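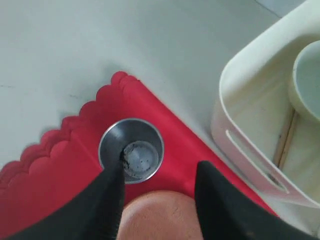 Betreff: Re: [Mohnliste] Kleine Becher zum Abmessen, und worauf ihr arbeitet
Von: Afia Acheampong
Datum: 2023-05-24

Hallo zusammen,

Tzavaras schrieb:

> Ich mahle meine Gewürze inzwischen alle selbst und fülle sie danach in
> kleine Schälchen aus Glas. Sieht hübsch aus, aber beim schwarzen
> Kardamom und beim gerösteten Sesam bleibt mir jedes Mal ein Rest am
> Boden kleben, und beim Auskratzen fliegt die Hälfte über den Tisch.
> Nimmt hier jemand Metall? Und was legt ihr drunter? Zeitungspapier
> habe ich satt.

Ja, Metall! Ich bin seit letztem Juli auf kleine Edelstahlbecher umgestiegen und möchte sie nicht mehr hergeben. Meine sind von Drilby, unten flach, nach oben etwas weiter, mit gerolltem Rand. Gerade der Rand ist toll, man kann den Becher mit zwei Fingern fassen und kippen, ohne dass er wegrutscht (bei den Glasschälchen ist mir das ständig passiert, eins liegt heute noch in Scherben hinter dem Herd, glaube ich).

Ganz ohne Reste geht es auch im Metall nicht, da will ich dir nichts vormachen. Feines Pulver setzt sich am liebsten in die Kante, wo die Wand in den Boden übergeht. Ich klopfe erst zweimal seitlich dagegen und gehe dann mit einem trockenen Backpinsel rundherum. Bitte keinen nassen nehmen, sonst hast du eine Paste, die du nur noch mit der Spülbürste loswirst. Bei öligen Sachen wie Sesam oder Mohn streue ich eine Prise grobes Salz hinein, schwenke das Ganze und kippe es gleich mit in die Mischung. Das Salz muss man im Rezept natürlich abziehen!

Und jetzt die Unterlage, mein Lieblingsthema: nehmt etwas Glattes und Kräftiges in Rot! Ich habe so ein Platzdeckchen mit Bogenkante auf dem hellen Tisch liegen, und darauf sehe ich dunkle Krümel sofort. Nach dem Abfüllen hebe ich es an zwei Seiten hoch, mache eine Rinne und lasse alles zurück in den Becher rieseln. Die Bogenkante ist dabei eher im Weg, also immer über die gerade Seite schütten. Für helle Sachen (Ingwer, Knoblauchpulver) taugt Rot übrigens genauso, nur Paprika verschwindet darauf komplett. Den fülle ich dann doch auf einem weißen Teller ab.

Zu den Mengen, das hatte Petico vor einer Weile gefragt: in meine Becher passen rund 56 Gramm gemahlener Mohn, wenn man nicht stopft. Ich mache sie nie voller als bis zur Hälfte, dann kann ich noch mit dem Löffel drin rühren. Für die Dindano-Mischung aus dem Rundbrief (100 Gramm Sesam, 9 Gramm Schwarzkümmel, 3 Gramm Langpfeffer) teile ich den Sesam deshalb auf mehrere Becher auf.

Falls jemand einen guten Tipp für Kurkuma hat, her damit. Meine Pinsel sind alle gelb.

Viele Grüße
Afia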